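Koltard: progress report to the Cloritz fund
Work package on perception and planning software
3 November 2024

Since our February report the arm software has come a long way, and we are very pleased to be writing this one. The short version: the planner now runs from start to finish on wrist camera views alone, the new labelling tool is in daily use, and we are behind on one item (grasp checking), which is covered further down.

Perception

Last time we told you that the table finder fell over whenever two surfaces stood close together. It used to join them into one big slab and then plan a lovely smooth path straight through the gap! The rewritten version, which we call Gollura, fits each surface separately and keeps its own record of how sure it is about every edge. We trained it on 1,006 labelled views from ordinary homes and held back 515 more for testing. On the held-back set it keeps neighbouring tables apart in nearly every view, and the failures that remain are mostly places where a table top is seen almost edge-on.

Low views are still the hardest. When the wrist drops towards the floor, the software sees legs, undersides and stored things far better than it sees the tops, and it has to work out where the free space is from that. We are putting most of our perception time into these views, and it has been the most enjoyable part of the year.
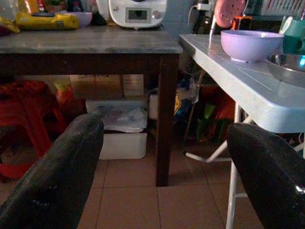

Low wrist view with both fingers showing, a dark wooden table on the left and a white folding table on the right.

The fingers themselves used to be a nuisance in views like this one. The old code masked them out with a fixed shape, so any change in how far they were open left a sliver of finger that was read as an obstacle. Gollura now takes the finger positions from the controller and draws the mask fresh for each view. It was a small change (an afternoon of typing and a week of testing) and it got rid of a whole family of false stops.

Thin legs and crossbars were the other big gain. We added a second pass that looks only for long narrow shapes, and the planner gives them a wider margin than it gives to a solid side.

Planning and control

The planner from Kuusisto has been joined to our own control loop. It now replans 20 times a second while the arm is moving, and the arm slows down when confidence drops instead of stopping dead. Watching it ease past a table leg and pick up speed again is a real pleasure after months of jerky stops. We still see a slight wobble at the end of long reaches. We think it comes from the delay between the camera and the joint readings, and we have started logging both against the same clock to find out.

Grasp checking is late. The first version relied too much on finger force and was fooled by light plastic bowls. We have gone back to combining force with a final look from the camera, and expect to need 2 more months for it. No extra money is requested.

Next steps

Finish grasp checking, collect more edge-on views for Gollura, and move the labelling tool to the shared server so that your reviewers can look through the test set themselves. Log-in details will follow separately.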